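小零件加工与测量:小工作间里的若干做法

最后修改:一月 | 分类:工作间 > 小件加工 | 整理:Nisha Kaushik

本页汇总尺寸在几毫米以下的金属和塑料零件在家庭工作间里的加工、清洗、测量和存放方法。适用设备为台式小车床、小铣床、台钻和常规手工具。公差要求在 0.01 mm 以内的零件,温度和清洁的影响往往大于机床本身的误差,所以这两部分放在前面。

一、温度

量具和零件的标准参考温度是 20 ℃。工作间达不到恒温时,让量具、标准件和零件处于同一温度,比追求绝对温度更有用。

钢的线膨胀系数取 11.5×10⁻⁶/℃,铝合金取 23×10⁻⁶/℃。长 100 mm 的钢件温度升高 1 ℃,伸长 1.15 µm;同样长度的铝件伸长 2.3 µm。钢件用钢制量具测量,两者同温时误差基本抵消。铝件则不行,偏离 20 ℃ 的那部分要按系数差修正。

举例:工作间温度 12 ℃,铝件标称长度 50 mm,用钢制千分尺测量。系数差为 11.5×10⁻⁶/℃,温差为 -8 ℃,读数比 20 ℃ 时小 4.6 µm。公差带为 ±0.05 mm 时可以忽略,公差带为 ±0.005 mm 时必须计入。

操作要点如下。

刚加工完的零件放在一块厚铝板或铸铁平板上散热。金属板导热快,零件几分钟内与板同温。放在木板或泡沫上降温要慢得多。

千分尺夹在尺座上使用,或者只捏隔热板部位。手握尺架几分钟,读数就会漂移。

量块用镊子或戴棉手套拿取。研合后的量块组放在平板上静置,再用于比较测量。

台灯与量具之间留出距离。卤素灯和白炽灯对小零件的加热明显,换成 LED 灯,灯头散热片不要正对平板。

冬季工作间如果只在使用时供暖,空气温度上升快,铸铁平板和机床床身上升慢。前一天晚上八点开始供暖,第二天上午测量,比当天临时加热稳定。做不到时,先做粗加工,把测量和精加工留到最后。

二、清洁与毛刺

0.02 mm 的切屑对大零件没有影响,对 1 mm 的销子就是直径的百分之二。测量之前零件和测砧都要擦净。

测砧清洁:在两测砧之间夹一张干净的无绒纸,轻轻合拢,将纸抽出,再合拢检查零位。纸屑残留时用气吹球吹掉。不要用压缩空气,高压气流会把颗粒压进螺杆和套管之间。

零件清洗分三步。第一步用煤油或矿物油精洗掉切削油。第二步换干净的异丙醇,放入带盖小瓶摇动。第三步倒在无绒布上晾干。异丙醇易燃,操作时打开窗户,远离加热器和有火花的设备。超声波清洗机的槽内不得直接倒入异丙醇,应当把装有溶剂的密封小玻璃瓶放进盛水的槽里,瓶内液量以刚没过零件为宜。

铝件不要在强碱性清洗液里久泡,表面会发暗并损失尺寸。黄铜件洗后立即干燥,避免水渍。

毛刺处理方法按零件大小选择。直径 3 mm 以上的孔口用手动倒角刀,转一圈即可。更小的孔用大一号的钻头夹在针钳里手转。外缘毛刺用细油石,油石固定在台面上,零件在油石上拖动,方向与棱边成斜角。薄片零件两面毛刺用平板加细砂纸处理,砂纸用少量水或油贴在平板的保护玻璃上,平板工作面本身不允许接触磨料。

塑料件的毛刺用新刀片刮,刀片与表面接近垂直,只刮不切。聚甲醛和尼龙件在切削时容易产生长丝,先把刀磨锋利,再考虑后处理。

三、装夹

小零件装夹的主要问题是接触面积小、夹紧力难以控制。台钳的夹紧力足以压扁薄壁管和铝制小套。

弹簧夹头优先于三爪卡盘。夹头的标称尺寸与零件直径之差应控制在夹头允许的收缩范围内,超出范围时夹头只在前端或后端接触,零件会歪。短零件夹在夹头前端时,后端放一段同直径的料头,使夹头平行收拢。

没有合适夹头时,可自制开口套:取一段黄铜棒或铝棒,在车床上一次装夹镗出内孔并车好外圆,然后沿轴向锯开一道缝,去毛刺。开口套装回卡盘时,缝对准两爪之间,套上打一个冲点并与一号爪对齐,以后重复装夹按冲点定位。

扁平零件可用双面胶带固定在平整的垫板上铣削。胶带选薄型,粘贴前垫板和零件都用异丙醇擦过。切削深度取小值,进给方向尽量让切削力把零件压向挡块。取下时用溶剂从边缘渗入,不要撬。胶带厚度不均匀,对厚度有严格要求的零件不用这种方法,改用低熔点蜡或快干胶。

快干胶装夹的步骤:垫板车平或铣平,表面留细刀纹;涂薄薄一层胶;压住零件等待固化;加工;加热脱胶。加热时快干胶放出刺激性气体,需要通风,脸部不要在上方。少量残胶用丙酮擦除。丙酮会损伤多种塑料,塑料件不用此法。

软钳口是另一种常用办法。在铝制钳口上直接铣出零件的轮廓,深度为零件厚度的一半左右即可。钳口铣削时中间夹一片垫片,使钳口处于受力状态,拆去垫片后夹零件,位置与铣削时一致。铣好的软钳口背面写上零件名和机床零点位置,下次还能用。

四、台面与夹具板

台面决定了小零件作业的基本条件:平、稳、容易清扫。小零件掉在台面上应当能滚到挡边处停下,而不是落到地上。台面前缘和两侧加一条高 4 mm 的挡条,后侧靠墙时也加,防止零件掉进墙缝。

带孔阵的台面便于反复安装夹具。孔距按公制取 25 mm 或 50 mm,孔可以是螺纹孔,也可以是光孔配销。螺纹孔容易积屑,不用的孔拧入无头紧定螺钉,顶端略低于台面。光孔可用塑料塞。 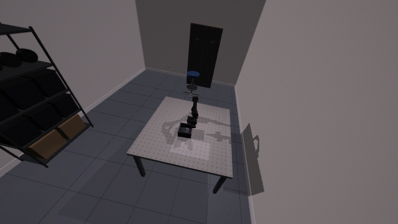
工作台与孔阵式台面,渲染图

自制夹具板时,孔的位置精度取决于钻孔方法。手工划线打冲点,位置误差通常在 0.2 mm 以上,装压板没有问题,装定位销就不够。用铣床坐标移动,单方向趋近消除丝杠间隙,先用中心钻点孔,再钻,再铰。定位销孔只需少数几个,其余孔可以放宽,没有必要全部铰孔。

板材选铸造铝板。轧制铝板有内应力,单面铣削后会翘曲。如果只有轧制板,两面交替铣削,每面去除量相等,中间松开一次再轻夹。

Akash Kandpal 提供的一块夹具板方案:两排螺纹孔之间加一排销孔,销孔错开半个孔距。装小台钳时先插销后上螺钉,拆装之后钳口方向不需要重新打表。板的一角倒大角,用来识别方向。

夹具板与机床工作台之间不得有切屑。装板前用油石轻拖两个贴合面,手掌抹过一遍,再放板。板放下后先用手推动,能感到均匀阻力说明贴合正常;推一角时另一角翘动,说明下面有异物。

五、小直径钻孔

1 mm 以下的钻头折断,多数由转速过低、排屑不及时和夹持跳动引起。

转速:高速钢钻头钻铝,切削速度取 60 m/min 时,直径 1 mm 的钻头需要 19000 r/min 以上。普通台钻达不到。用现有最高转速,同时按比例减小进给。

跳动:钻夹头的跳动对小钻头影响大。把钻头在夹头里转过 120° 重新夹紧,用表测柄部,选跳动最小的位置。仍然偏大时改用弹簧夹头或带柄的小针夹。针夹本身夹在大夹头里,误差叠加,使用前同样需要打表。

进给:台钻手柄的传动比使手感很差。可将零件放在一块能上下移动的小平台上,用手指托起平台送向钻头,或使用灵敏钻附件。每钻入一个直径的深度退出一次,清屑,加油。孔深超过直径 7 倍时,退刀间隔再减半。

定心:中心钻的尖端直径应小于所钻孔径。中心钻留下的锥口比钻头略大,钻头由锥面引导。斜面上钻孔先用小立铣刀铣出平台。

穿透:底部即将钻穿时减小进给力。零件下面垫一块同种材料,钻头在出口处不会突然失去支撑,出口毛刺也小。

钻头断在孔里时,先判断零件是否还值得挽救。铝件中的高速钢断钻头可以用热的饱和明矾溶液慢慢溶解,时间从数小时到数天。钢件不能用,明矾同时腐蚀零件。断头露出表面时,用尖嘴镊子反向转动取出。不要用冲子敲,碎片会楔得更紧。

六、小螺纹

M2 以下的丝锥用手攻时,攻丝方向必须由外部保证。做一个简单的攻丝架:立柱、横臂、一根能自由滑动和转动的竖轴,轴下端装针夹。手指转动滚花头,转矩能直接感觉到。

底孔尺寸适当放大。标准底孔对应的牙高约为百分之七十五,小螺纹把牙高降到百分之六十,强度损失不大,攻丝转矩下降明显。M1.6 螺距 0.35 mm,常用底孔 1.25 mm,韧性材料可放大到 1.3 mm。放大之后要核对配合长度,旋合长度不足一个直径时不要放大。

盲孔深度留出丝锥切削锥的长度。丝锥碰到孔底时手感突然变硬,立即停止。可以在丝锥柄上缠一圈胶带标记深度。

润滑:铝用煤油或专用攻丝液,钢用含硫切削油,黄铜可干攻,紫铜必须润滑。含硫切削油会使铜合金变色,用后立即洗净。

板牙套丝前,料头倒角,外径比标称小 0.05 mm 到 0.1 mm。板牙架用尾座套筒端面推平,第一圈之后让它自行引导。

七、测量方法的选择

游标卡尺:适合粗测和长度核对。数显卡尺分辨率 0.01 mm,一般允许误差大于这个数,不能用来判定 0.01 mm 级的公差。

千分尺:适合外径和厚度。使用棘轮,转动两到三响为止。每次使用同样的转速接近零件。直径小于 1 mm 的软材料零件,测力会产生压痕,改用低测力千分尺或比较测量。

比较测量:杠杆表或比较仪配量块。先用量块组调零,再换零件,读差值。量程只用到很小一段,表的误差影响也小。零件与量块之差最好在 0.05 mm 以内。

小孔:用针规。针规从小到大依次试入,能进入的最大一根与不能进入的最小一根给出孔径范围。针规要保持垂直,孔口毛刺必须先去除。不要用力推入,针规和孔之间没有间隙时空气排不出,盲孔尤其如此。

显微镜:USB 显微镜可用于检查毛刺、刀尖和台阶宽度。测量前用刻线标尺在同一倍率、同一焦面标定。零件上表面和下表面高度不同,只能测处于焦面内的轮廓。照明方向改变时,边缘位置的读数会随之改变,标定和测量用同一照明。

记录方式:零件号、标称尺寸、实测值、量具编号、温度。表格打印后夹在零件盒旁边。重复测量时另起一行,不涂改旧数据。

八、取放与存放

镊子按用途区分。不锈钢尖头镊子用于硬零件,塑料或碳纤维头镊子用于抛光面和塑料件,反向镊子用于需要长时间夹持的场合。尖端变形的镊子会把零件弹飞,用细油石修平两尖,合拢后对光检查,应从尖端开始接触。

磁化的镊子会吸附钢屑和小螺钉,用退磁器处理。退磁时让镊子缓慢离开线圈,再断电。顺序反了,剩磁可能更大。

弹簧、卡簧的拆装在透明塑料袋内进行。双手伸入袋中操作,弹出的零件留在袋里。作业时佩戴护目镜。

零件盒选带盖的小格盒,盖与格壁之间不得有缝隙。测试办法:每格放一枚最小的垫圈,盖好,翻转摇动,开盖检查是否串格。Karavo 的浅格盒盖内有一层泡沫,能压住垫圈,但泡沫老化掉渣,存放光学件和轴承时应取下。Pliltar 的圆形铝盒密封较好,缺点是盖上看不出内容,需要贴标签。

标签写明规格、材料、数量单位和批次。打印标签用热敏纸时,避免与溶剂和机油接触,异丙醇会使热敏字迹变黑或消失。长期存放用铅笔写在普通纸上,放进盒内。

钢制零件存放前涂薄油或放入气相防锈纸。硅胶干燥剂每季度检查一次,变色后烘干再用。干燥剂不要与零件直接接触,粉末会粘在油面上。

九、掉落零件的查找

停止走动,先确认零件最后所在的位置。把手电筒贴近地面平放,光线与地面接近平行,小零件会投出长影。地砖缝、桌腿周围和鞋底依次检查。

钢件用包了塑料袋的磁铁扫过。翻转塑料袋,切屑与零件一起落在白纸上,再用镊子挑出。铝、黄铜和塑料件用吸尘器,吸管口套一层尼龙丝袜并用橡皮筋扎紧。

地面颜色选单一的浅色或中灰色,带花纹的地垫不适合小件作业。

十、工具与耗材备注

Chauhan 的针规套装,盒内有缺号位,购买前核对实际规格。存放时针规之间不接触,用后涂油。

Prurlow 的低熔点装夹蜡,货号 536,棒状。使用时垫板加热到蜡刚好流动即可,过热后粘接力下降。蜡残留用热水加洗涤剂清除,精密面再用溶剂擦一遍。

无绒布按块裁小,用一次即弃。重复使用的布会把前一批零件的切屑带到后一批。

油石使用前用水或油浸润,用后刷净。堵塞的油石用另一块粗油石对磨恢复。

千分尺零位每次使用前检查,标准件随尺存放。零位偏移小于一个最小刻度时记录并修正读数,超过时再用扳手调整固定套管。频繁调整零位会掩盖螺杆磨损,调整日期写在尺盒内侧。

相关页面:车刀刃磨角度表;台钻主轴跳动检查;平板的清洁与罩盖;切削油对照表

更正或补充请注明章节号,写给 Nisha Kaushik,每周五集中处理。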